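How to move a modded Minecraft world to a new server without losing chunks

If you run a small modded server for friends, sooner or later you will want to change hosts or move from an old PC to a newer one. The steps are the same either way. I moved our pack, Brurkuletti, from a desktop to a rented box on Zustport on a Saturday morning, and the copying took longer than everything else put together.

What you need

The full server folder, not only the world folder. A program that can transfer files over SFTP. The same Java version on both machines. Enough free disk space for two copies of the world.

Step 1. Stop the server properly

Type save-all in the console and wait for the message saying the save is done. Then type stop. Do not close the window while it is still shutting down. With a lot of machines and loaded chunks this can take a minute or two.

Step 2. Make a backup

Zip the whole server folder and put the zip on a different drive. Our world was 18 GB before zipping. If yours is much bigger than you expect, look in the backups folder first. Many packs save a copy on a timer and never delete the old ones.
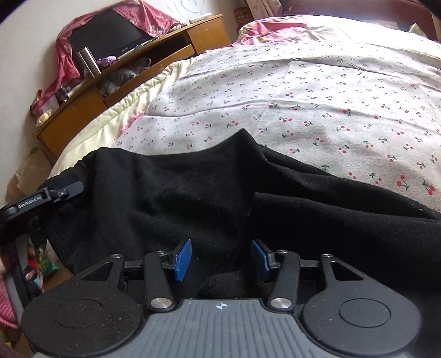
Once the zip is finished, open it and check that the world folder has level.dat in it, along with the region and playerdata folders. Also check for the DIM folders if your pack adds dimensions. Ours had two, Niven and Undden, and each one kept its own region files.

Step 3. Set up the new server empty

Install the same version of the mod loader on the new machine. Start it once with no mods, accept the EULA, let it make its files, then stop it. Delete the world it just created.

Step 4. Copy the files

Upload these from the old server:

mods
config
scripts, if the pack has them
the world folder
server.properties
ops.json and whitelist.json

Sending the zip and unpacking it on the other side is faster than sending thousands of small files. Most hosts have an unzip button in the file manager.

Open server.properties and look at level-name. It has to match the name of the world folder exactly, capital letters included. If it doesn't, the server will make a fresh world and it will look like everything is gone. Your files are still there – stop the server, fix the name and start again.

Step 5. Set the memory

I gave ours 6 GB. The pack has roughly 20 players on the list but there are never more than six on at once. Set the minimum and maximum to the same value in the start script.

Step 6. First start

Watch the console. If it says blocks or items are missing, do not confirm. Stop the server and compare the two mods folders, as one file probably didn't upload. Confirming removes those blocks for good wherever the game loads them.

When it is up, log in alone and visit your main base and each extra dimension. Fasil Gudeta, who plays with us, lost a chest room on an older move when a region file only copied halfway, so compare file sizes if anything looks wrong. Keep the old server folder for a couple of weeks before you delete it.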